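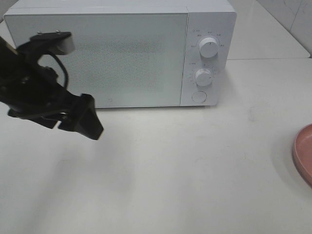 Aoife Cullinane wrote to us after the spring session to ask why she had worked at Brornum for 19 years and still could not say, within a few hundred dollars, what her monthly pension would be. She had her annual statements. She had read them. What she wanted to know was which of the figures on page two she was supposed to plan on.

Her letter is the starting point for this talk. Pause here and ask those present to take out their own statements, if they brought them.

Opening remarks

Good morning, and welcome to the Carroll office. My subject is the choice between a monthly pension and a single lump sum at retirement. I will speak in general terms. Questions about a personal account should be taken to the benefits desk, which is open until noon.

There are 276 members of the plan who may retire within the next 10 years. Nearly 106 of them have asked for an estimate. The remainder have not, and I would encourage them to do so before they leave the building.

Slide 2 - What the statement shows

The first figure is the accrued benefit. It is the monthly amount earned to date, payable at normal retirement age for the life of the member only. The second figure is a projection. It assumes the member stays in the same job at the same pay until that age. Ms. Cullinane had been planning on the second figure and intended to leave four years early.

Neither figure includes a reduction for early retirement or for a survivor benefit. Say this twice.

Slide 3 - The survivor election

A married member who takes the monthly pension will receive it in joint form unless the spouse agrees otherwise in writing. The monthly check is smaller, and a part of it continues to the spouse. Once payments begin, the election cannot be changed. Meinrad Prantl has asked me to remind you that the spouse's signature must be witnessed, and that the Letero branch can no longer do this by mail.

Slide 4 - The lump sum

The lump sum is the present value of the monthly pension, worked out with an interest rate set each year. When rates rise, the lump sum falls. Members who moved from Widix should note that their earlier service is valued separately and appears on its own line.

A lump sum paid directly to the member is generally subject to tax withholding at once. A direct rollover to an individual retirement account is not. Do not go into tax brackets here - refer these questions to Fatemeh Asadi, who takes the second hour.

Slide 5 - Requesting an estimate

Give a planned retirement date and the spouse's date of birth. Members may ask for two dates on the same form. Allow three weeks for a reply.

Hand out the forms now. Desmond Lindqvist has the spare copies and the sign-in sheet. Break until 10:30, then Ms. Asadi.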